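# Häufige Fragen zu meinem Sauerteig (und zu allem, was drumherum passiert)

Seit ich hier über Brot schreibe, landen immer wieder dieselben Fragen in meinem Postfach. Ich hab sie jetzt endlich mal gesammelt. Wenn deine fehlt, schreib mir einfach – ich antworte meistens abends nach neun, wenn der Teig im Kühlschrank ist.

### Woher hast du deinen Ansatz?

Selbst gezogen, aus Roggenvollkornmehl und Leitungswasser. Er heißt Pemia, fragt nicht. Angesetzt hab ich ihn in einem verregneten Oktober, und die ersten Tage roch er nach nassem Turnbeutel. Das ist normal! Einfach weiterfüttern.

### Wie oft fütterst du?

Wenn ich viel backe, täglich. Sonst steht das Glas im Kühlschrank und bekommt einmal die Woche frisches Mehl und Wasser zu gleichen Teilen. Im Urlaub hat Pemia auch schon 2 Wochen ohne mich ausgehalten, danach brauchte sie allerdings drei Fütterungen, bis sie wieder ordentlich hochkam.

### Welches Mehl nimmst du?

Für das Alltagsbrot Roggen 1150 und Weizen 1050, halb und halb. Ich kaufe in der Mühle Zisedell, die haben einen kleinen Hofladen und mahlen recht fein. Supermarktmehl geht aber genauso, da bin ich überhaupt nicht dogmatisch (mein halber Vorratsschrank ist Supermarktmehl).

### Wie viel Wasser kommt rein?

In mein Standardbrot kommen 378 g, verteilt auf Sauerteig und Hauptteig. Ja, die krumme Zahl steht wirklich so auf meinem Zettel. Ich hab mit 400 angefangen und so lange reduziert, bis mir der Laib nicht mehr breitgelaufen ist. Je nach Mehl musst du da selbst ein bisschen probieren, vor allem Vollkorn schluckt ordentlich.

### Und worin rührst du das alles an?

In irgendeiner Schüssel, die groß genug ist. Der Teig braucht Platz nach oben, mehr verlange ich von ihr nicht. Den Ansatz füttere ich im Glas, da sehe ich die Bläschen besser.

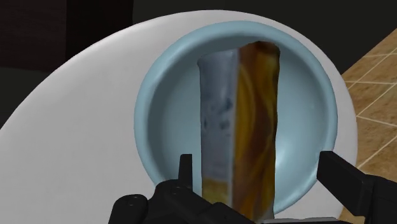
Bei mir geht der Teig im Winter überhaupt nicht auf, schrieb Baloch neulich unter das Rezept, die Küche habe morgens gerade mal 17 Grad und nach vier Stunden sehe alles noch genauso aus wie vorher. Was tun?

Warten! Bei der Temperatur kann es locker doppelt so lange dauern. Ich stelle den Teig dann in den ausgeschalteten Backofen und mache nur das Licht an, das reicht bei meinem völlig. Schau aber zwischendurch mal rein, manche Lampen heizen erstaunlich kräftig. Und nimm das Wasser lauwarm, das hilft am Anfang am meisten.

### Brauche ich einen Gusstopf?

Nein. Ich hatte jahrelang nur ein Blech und eine Tasse heißes Wasser auf dem Ofenboden. Inzwischen nehme ich den Topf von Wakuson, weil die Kruste darin schöner wird, aber er ist schwer und ich fluche jedes Mal beim Rausholen.

### Bei welcher Temperatur backst du?

Anfangs 250 Grad, nach einer Viertelstunde runter auf 200. Insgesamt knapp eine Stunde. Klopf unten drauf: Klingt es hohl, ist es fertig.

### Warum ist meine Krume klitschig?

Meistens zu früh angeschnitten – ich weiß, es duftet. Roggenbrot lasse ich über Nacht liegen. Wenn es dann immer noch klebt, war der Sauerteig vielleicht zu jung, oder das Brot hätte zehn Minuten länger im Ofen bleiben dürfen.

### Kann ich etwas von deinem Ansatz haben?

Gern, wenn du ihn abholst! Verschicken mach ich nicht mehr, mir ist einmal ein Glas im Paket hochgegangen. Bring ein sauberes Schraubglas mit und dreh den Deckel auf der Heimfahrt nicht ganz zu.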